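Nerkura Light Baking: Frequently Asked Questions

Last updated March 2023

These are the questions that land in the support inbox most often, in the order they tend to land there. If yours is missing, search the forum before writing in. Someone has probably been angry about it already.

What does Nerkura do?

It bakes static lighting for levels built in the Vuvia engine. You give it your geometry and your lights, it goes away for a while, and it hands back lightmaps. How long "a while" is depends mostly on decisions you made months ago and no longer remember.

Do I need the full Vuvia editor installed?

Yes, on the machine that starts the bake. Worker machines only need the Nerkura agent and a copy of your project's shader cache. People keep trying it without the shader cache. The agent will start, report that it is ready, and produce a set of perfectly black lightmaps.

Why does my bake stop at 67 percent?

It hasn't stopped. That is the point where direct lighting ends and the indirect pass begins, and the progress bar was written by someone who believed both passes would take the same time. Open the log window. If the line count is still going up, go get lunch. If the log has been silent for 10 minutes, kill the process, delete the Temp folder inside the bake directory, and start again with verbose logging turned on.

My walls have dark blotches in the corners. Is this a bug?

Usually it's overlapping UVs in the lightmap channel. Run Check Overlaps from the Mesh menu. If it lists your wall, regenerate the channel with a padding of at least two texels. If it doesn't list your wall, send us the mesh and we will apologize properly.

What resolution should I set?

Lower than you want to. A first bake at the lowest preset tells you whether the lights are in the right place, and it's much easier to be wrong quickly. One user sent us a project with 144 separate props, every one of them set to the maximum, including the doorknobs. It did finish, and the doorknobs looked terrific.

Can I bake on a laptop?

You can. Plug it in, put it on something hard and flat, and don't plan on using it for anything else. The memory limit is in Settings, under Workers, and the default assumes a desktop.

I get "Error 780: light cache mismatch." What now?

The cache was built by a different version of Nerkura than the one now reading it. Both versions are convinced they're the correct one. Update every worker to the same build, then choose Rebuild Cache from the Bake menu. Copying the cache folder from a coworker's machine is how most people get this error in the first place.

Why does my floor shimmer when the camera moves?

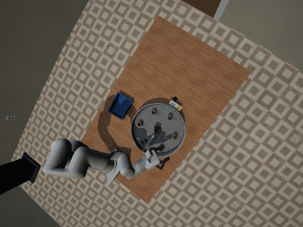

Shimmer nearly always comes from the texture and only occasionally from the bake, so switch to Lighting Only view before you touch anything. If the shimmer goes away there, Nerkura is innocent and you should look at your mipmaps. Repeating patterns are the worst offenders. A diamond tile like this one, with light squares and light brown and taupe outlines, gives the renderer a great many diagonal lines to argue about, while the wood grain on the tabletop is faint enough to get away with much more. Turn mipmaps on for the tile, raise anisotropic filtering one step, and look again from a low angle. If it still shimmers in Lighting Only view, your lightmap is too small for the surface, and you may disregard our earlier sermon about resolution for that one mesh.

Does Nerkura work with Qudah materials?

Mostly. Qudah's standard and layered materials bake correctly. Their glass material is treated as solid, so a greenhouse will come out as a shed. Until this is fixed, turn off Cast Static Shadow on anything you expect to see through.

What happened to the Kerley exporter?

It was retired in version 4. Old Kerley files still open, but they can't be saved back to that format, and the option in the Export menu is gray because we haven't gotten around to removing it. Please stop reporting it as broken. It is very broken.

How do I report a real bug?

Attach the full log, the build number from the About box, and the smallest level that shows the problem. A phone picture of your monitor does not count as a log. If the project is too large to send, delete things until the bug goes away, then put the last thing back.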